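럭비 리그 경기 기록표에서 전진 거리 집계하기

이 글은 경기 기록 프로그램 Wisia에서 내보낸 CSV 파일로 팀별 총 전진 거리와 볼 캐리당 평균을 구하는 절차를 다룬다. 예제 파일은 Olbridge와 Clarnance의 리그전 기록이며, 전체 행 수는 1,048행이다.

준비
스프레드시트 프로그램과 원본 CSV가 필요하다. 인코딩은 UTF-8로 지정한다. 다른 인코딩으로 열면 선수명 열의 한글이 깨진다.

1단계. 불필요한 행 제거
event 열에서 carry만 남기고 필터를 건다. 킥 리턴은 kick_return으로 따로 기록되므로 합산 여부를 먼저 정한다. 이 글에서는 포함하지 않는다.

2단계. 음수 값 확인
태클로 뒤로 밀린 캐리는 metres 열에 음수로 들어간다. 오류가 아니므로 지우지 않는다. 빈 칸은 0으로 바꾸지 말고 영상과 대조해 채운다. 예제 파일에는 빈 칸이 12개 있다.

3단계. 팀별 합계
SUMIF 함수의 조건 범위에 team 열, 합계 범위에 metres 열을 지정한다. 1단계에서 숨긴 행도 SUMIF 계산에는 들어가므로, 필터 결과를 새 시트에 값으로 붙여 넣은 뒤 계산한다. 두 팀의 합은 2,615m가 나와야 한다. 값이 다르면 연장전 구간이 중복되었는지 본다. period 열에서 4 이상인 행은 중복 입력이다.

4단계. 평균
합계를 COUNTIF로 구한 캐리 수로 나눈다. 소수 첫째 자리까지 표기한다.

MacRitchie 양식으로 제출할 때는 열 이름을 소문자로 통일하고 단위 표기를 뺀다.
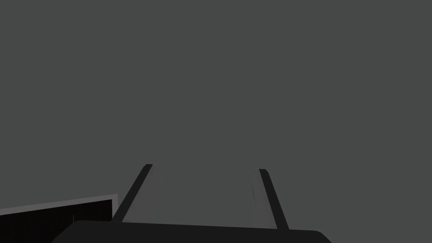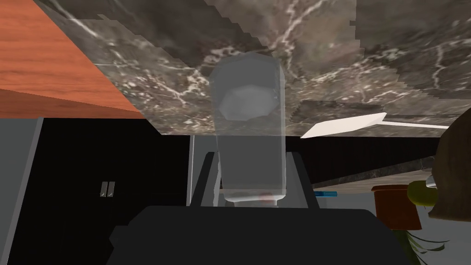
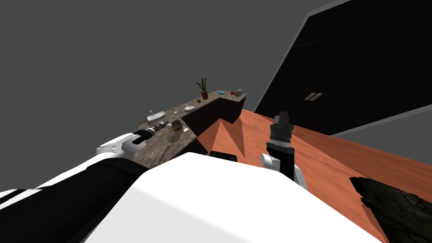
로봇 그리퍼가 나오는 시뮬레이션 렌더링 화면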